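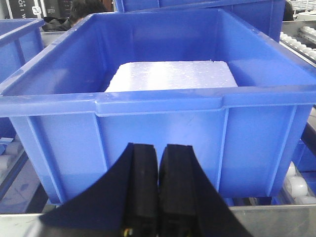
箱を置く位置は、どのように決めればよいか。
取り出す回数の多い物を入れる箱から順に、作業台の近くへ割り当てる。重さや大きさは、その次に考える。

第13章 作業台まわりの収納

前章では、倉庫全体の棚割りを扱った。本章では範囲をせばめ、一台の作業台とその背後の棚を対象とする。例として用いるのは、食器と小物の梱包を請け負うドゥササウ社の作業室である。同社では、取り扱う品目が671点に達した年の6月に、保管の単位を段ボール箱から樹脂製の箱へ改めた。

13.1 台と棚の関係

作業台と棚を離して置くと、物を一つ取るたびに歩くことになる。台のすぐ後ろに棚があれば、作業者は立ったまま箱に手が届く。ただし、箱の縁が台の上に張り出すと、奥の面が使えなくなる。棚の奥行きは箱の底の寸法ではなく、上縁の寸法に合わせて選ぶ。

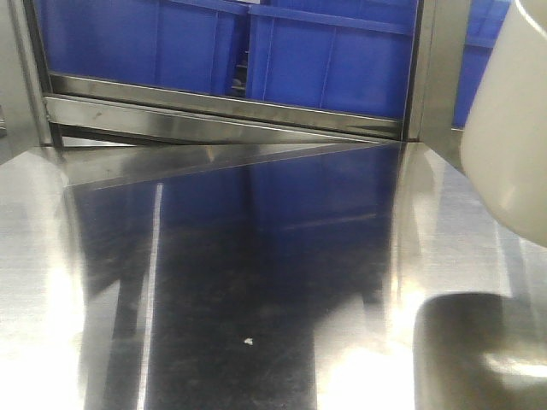 図13-1 ステンレスの台の奥に並ぶ青い箱

箱の色をそろえるか、用途ごとに変えるかは、現場によって判断が分かれる。同じ色の箱を使う場合は、置き場所に番号をつけ、台帳と対応させる。ドゥササウ社の台帳には163の番号があり、空いている番号も消さずに残している。

13.2 台の上に置く物

台の上には、いま扱っている物だけを置く。次に扱う物は箱に入れたままにし、順番が来てから出す。緩衝材も同じで、使う分だけを箱から取り、残りは箱に戻す。軽い容器は袖に触れただけで倒れることがあるため、手前の端を避けて置く。 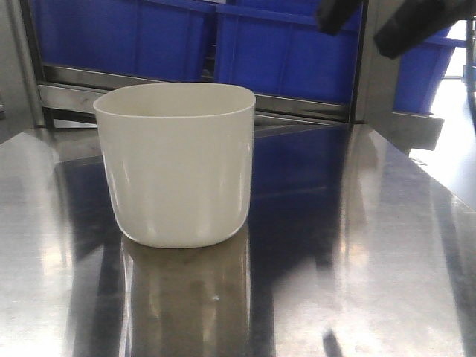

図13-2 台上の白いカップと背後の収納箱

表面に光沢のある台では、照明の映り込みで小さな部品を見落としやすい。部品を扱うときは、つやのない敷物を一枚用意する。敷物の大きさと照明の向きについては13.4節で述べる。

13.3 箱の中の区分

一つの箱に何種類の物を入れてよいかは、底に並べたときに上からすべて見分けられるかどうかで決める。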